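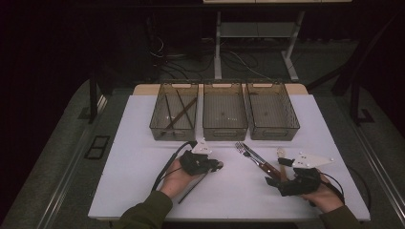
Home Guides Fixes Parts Contact

Right gripper drops out mid-sort - quick fix

Happens on our utensil sorting setup at Nostport. Tracking on one hand jumps, pose goes stale, log fills with error 54. Don't keep recording over it, you just get bad runs.

1. Stop the run. Put both grippers down, jaws open.
2. Check the cable first. Pulled tight at full reach? Thats usually it. Give it more slack.

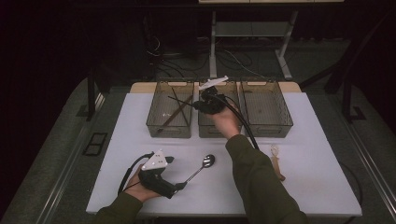 3. Wipe the marker plate, reseat it. A loose plate looks just like a bad cable in the log.
4. Restart Govik, wait 8 seconds, zero both hands.
5. Do one slow test pass over all three bins. Jumps again - swap the cable, dont tape it.

Still failing, send the log to Cecilia Gbeho.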